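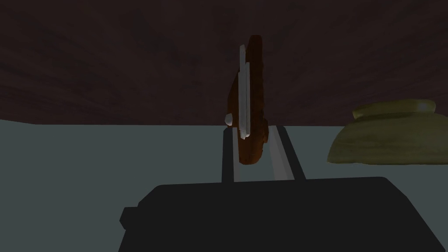
**Hot water changeover at Poststead: what residents need to know**

Norow has confirmed the replacement of the central hot water plant in the Poststead building. The two gas-fired storage units will be decommissioned and a heat pump system installed in the same plant room. Work starts in October and will be staged by riser — Marinho wing first, then Prundurden wing.

The present units store water at 80 °C and blend it down at the riser. The new plant stores at a lower temperature, with a weekly disinfection cycle run overnight. Delivery temperature at the basin and shower is unchanged. Kitchen taps in the ground floor units are on a separate tempering valve, which will be replaced at the same time.

Recovery is slower with heat pumps than with gas, so storage volume has been increased to cover the morning peak. Metering over the past winter showed that nearly 200 litres a day was being lost to two faulty relief valves on the Marinho side. Both have been isolated and the figure has been left out of the sizing calculation.

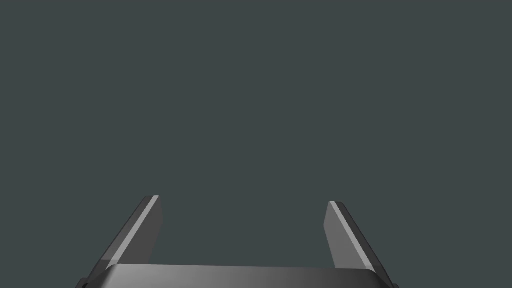
Pipework in the risers will be kept where the wall thickness is within tolerance. Lagging will be stripped and replaced throughout. The old lagging was tested before the tender was let and no asbestos was found.

Each riser will be shut down once, between 9 am and 3 pm. Cold water stays on. Notices will go under doors two business days ahead. After the shutdown, run the hot tap in the bath or laundry tub until it clears, then clean the aerators on the basin taps. Some discolouration is normal for the first few minutes.

Access is needed to any unit with a riser cupboard. Please clear the cupboard and leave 100 cm in front of the door. Residents who have fitted their own shelving over the access panel will need to take it down beforehand — the contractor won't remove or refit it.

The hot water charge stays at the current rate until a full quarter of readings is available from the new meter. Enquiries about access go to the building office, not to the contractor.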